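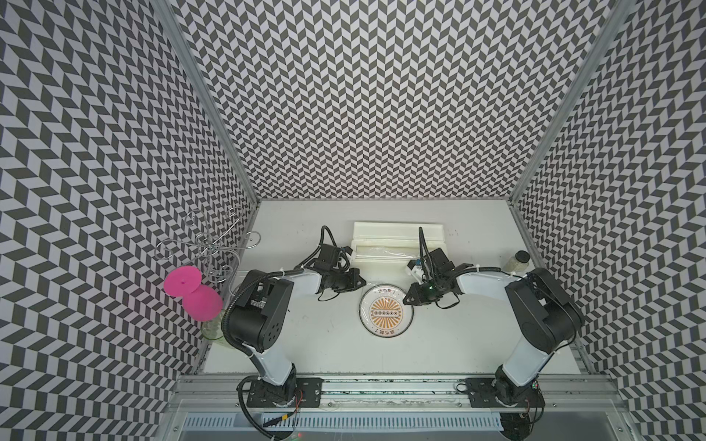
Herringbone in black and grey, with aluminium corner posts

Tenants' Forum > Dranau House > Common areas

Estates_Desk
Posted 1/25/21
Members are invited to comment on the proposed wall covering for the ground floor corridor. Tirkska has quoted 1,463 for a herringbone pattern on both sides, fitting included. Work would begin in April.

flat30
The corridor is narrow and has no window. A strong pattern on facing walls would be tiring for residents with poor sight. I request that a plain finish be priced as well.

Ayala_Rep
I must disagree with the previous member. Plain paint was applied last time and showed every mark from prams and bicycles. A pattern hides wear.

flat30
A washable paint would meet that concern at lower cost.

Workora88
May I ask whether the quotation covers the corners? In our block the edges were left bare and chipped within the year. Metal trim should be written into the order.

Estates_Desk
Trim is charged separately at 100. A price for washable paint has been requested and will be posted in this thread.

Ayala_Rep
Noted. My preference is unchanged.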